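Showing Nolus a task: questions from new operators

These are the questions we hear most from people starting on the Nolus demonstration programme at Dristby. If yours is missing, ask Catinca Crăciun or whoever is running your shift.
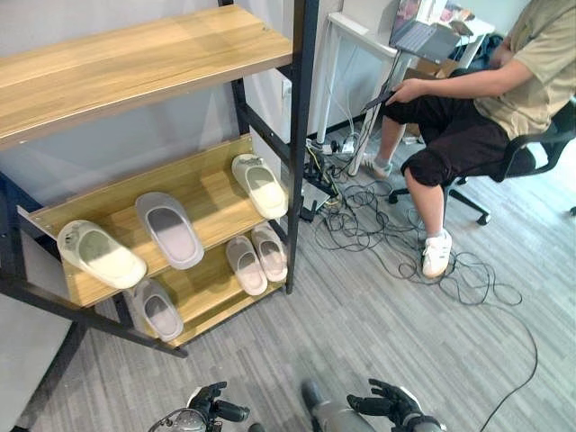
Most new operators begin with household tidying. Shoes and slippers on a rack come first, then folded cloths, then kitchen things. You stay on one task until your demonstrations pass review, and then you move to the next.

What does a demonstration consist of?

One complete run of the task, from the start position to the end position, with the robot doing the movements you ask of it. For the slipper task that means picking up a slipper, putting it where the task sheet says, and bringing both hands back to rest. We record the joint positions, the hand commands and the view from the head camera for the whole run.

Do I need to know how to program?

No. You need to be able to follow a task sheet and keep your attention on the robot. Several of our steadiest operators came from warehouse or shop work.

What is the difference between remote control and guiding by hand?

With remote control you move the robot through a controller and never touch it. With hand guiding you put the arm into a compliant mode and move it yourself, holding the forearm. We use remote control for anything with two hands or a lot of finger movement. Hand guiding is kept for slow, single-arm jobs such as opening a drawer, and you need a separate sign-off for it.

How many demonstrations do you need for one task?

It depends on how much the objects vary. The slipper task is set at 2000 accepted runs, shared across all operators. A session is 40 runs. If you finish 39 and the last one goes wrong, record it as failed and close the session as normal. Please don't squeeze in an extra.

Should I throw away a run if I drop something?

Only if the slipper lands where the robot can't reach it. If it falls back on the shelf, pick it up and carry on. Recoveries are useful to us and the reviewers will mark them as such. What we do not want is a run where you stop halfway, think about it for a while and start again – long pauses teach the robot to pause.

How fast should I go?

At a speed you can keep up for the whole session. New operators tend to be too slow on the approach and too quick on the release. Open the fingers fully before you lift the hand away, or you will drag the slipper with you.

Does it matter how the objects are laid out at the start?

Yes, a great deal. Follow the layout on the task sheet for each run. Angles should vary, and a slipper that is turned sideways or sits near the back of a shelf is a perfectly good start. Don't straighten things up between runs unless the sheet tells you to.

Who can stop the robot?

Anyone in the room. The operator has the first stop and the spotter has the second. Say "stop" out loud as you press. After a stop, wait for the shift lead before you restart, even when the cause is obvious.

My hand position in the software doesn't match the robot's. What now?

Recalibrate. It takes 2 minutes. If the mismatch comes back in the same session, note the run number and tell Chaturvedi, who looks after the hands.

Is Fuda the same thing as Nolus?

Fuda is the review tool. Nolus is the robot. You log in to both with the same account, but your Fuda access is switched on after your first full session.

Can I book sessions at the weekend?

Sunday afternoons are open from July. Bookings go through the shift calendar, and you need a spotter booked for the same slot.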